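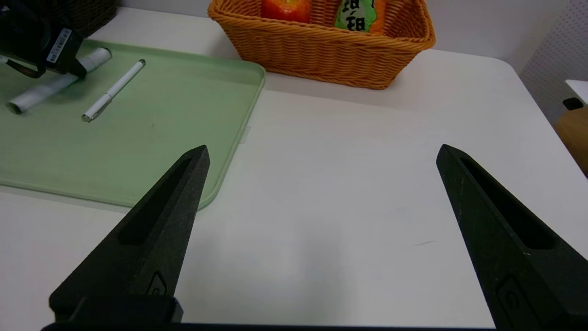 TABLE SORTERS WANTED, Prarkness Small Goods Room

Search jobs, keyword or town Go

Short notice, sorry. We need people to sort small desk items into baskets, starting in December. Pens, pouches, odds and ends. Things come to you on a green tray, you put them where they belong. White table, grey partition, a chair if you want it.

No experience needed. Steady hands and patience, mostly. You'll get a sheet saying what goes in which basket, please read it before you start, last time half the pens ended up with the fruit.

Baskets are woven, go easy on the rims. One dark brown for desk things. Start with it empty, check the bottom for anything small left behind.
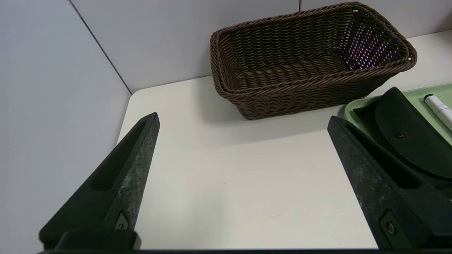

What a shift looks like

9 am start, Stodgate building, side door. Ring the bell marked Zovov, ours is broken. Tray gets filled, you clear it, tray gets filled again. Coffee at half past ten. Done by one.

By the end of a round the tray should be bare, pens and the black pouch in the brown basket, apple in the orange one.
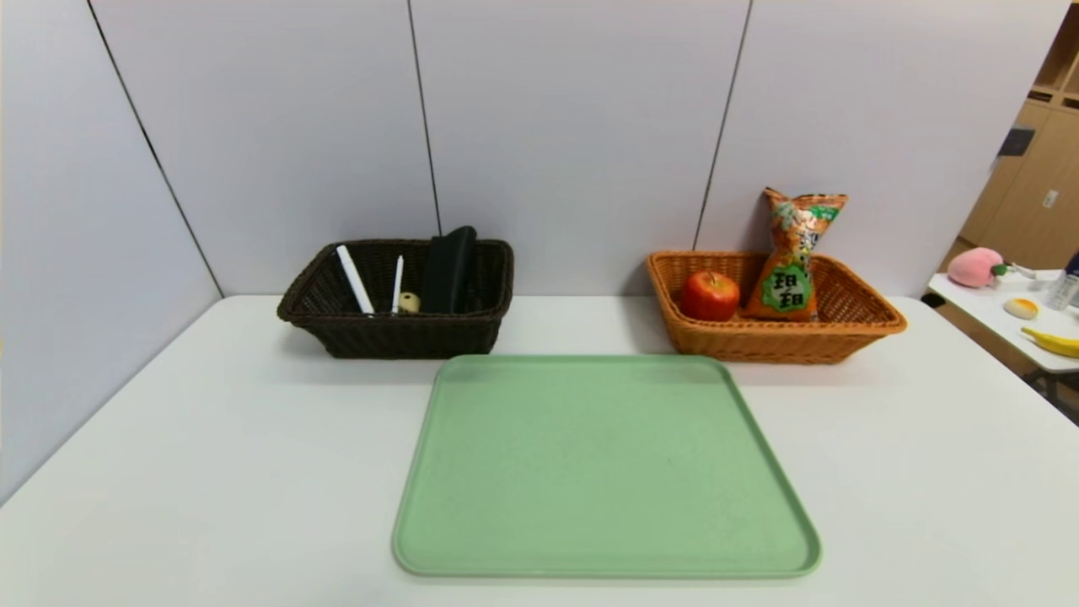 Same again with the next lot, and write your round on the sheet by the door. People who like quiet repetitve work do well here. Talking is fine, radio is fine if the others agree.

Pay is 72 a shift, paid at the end of the week. Bring ID the first time.

To apply: a few lines about yourself and which mornings you can do. Drop it at the Ekström desk downstairs or post to Prarkness, Box 1781, Stodgate. Put SORTING on the envelope, otherwise it goes to acounts and sits there.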